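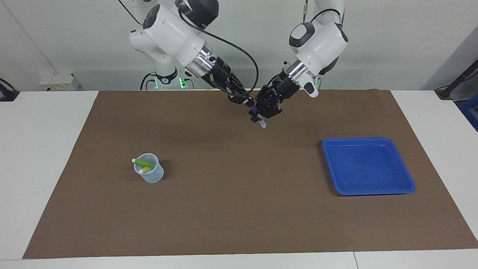
The brown mat, with the measuring cup and a purple-capped tube. Flollthorpe, 16/08/2021

The first thing I ask about is the mat. It is large and brown, it covers most of a white table, and the woman who runs the home-testing kitchen at Flollthorpe speaks of it as other people speak of a good knife.

"You put everything on the mat," she says. "If it isn't on the mat, it isn't part of the job."

I have heard this sort of thing before. Every organiser of small rooms has a mat, or a tray, or a special drawer. I ask whether a bare table wouldn't do.

"It would do until something rolled off it. A tube is round. Have you ever tried to lay one down and turn your back?"

I have not. She has, and lost a sample of well water under a cupboard in January, which still annoys her.

Her class teaches people from the villages between here and Grinham to test their own soil and water. It costs 30 pounds and takes one morning. For that you get the use of a table, a measuring cup, a few clear tubes with caps, and her opinions. The cup is small, plastic and a bit frosted, and its markings are faint. I say I would struggle to read them.

"You would if you stood up. Bend down and get your eye level with the line. People pour from above and squint, then tell me the cup is wrong."

Is the cup ever wrong?

"Cheap ones, yes," she says, after a pause. "I weighed water in a set from Hovland and two of them were well out. I sent the lot back."

This is the most convincing thing she says all morning. I am less sure about the caps. She likes purple ones for water and won't have them used for anything else, though she admits the colour means nothing outside her own four walls. A laboratory would have its own rules. So why bother?

"It means something to me at four in the afternoon when I'm tired."

The leaflet says that 818 people have been through the course. I ask how many still test anything. She doesn't know. She wrote to 700 of them and got 358 replies, and she won't claim that the silent ones are all at home with their sleeves rolled up. "Some of them came for the biscuits," she says.

She learnt her habits in the stores at Brurkorberg, where tubes were kept upright and handled by the fingertips, near the top. She is strict on this. Hold the tube nearly straight, tip down, and don't wrap your fist round it.

I ask what harm a fist would do.

"You can't see what's in it, for one. And you warm it up."

Enough to matter, in a garden test?

"Probably not," she says. "I still don't like it."

The next class is full. I have not put my name down, but I did go home and look at the lines on my own measuring jug with my chin on the worktop, and the milk came up short.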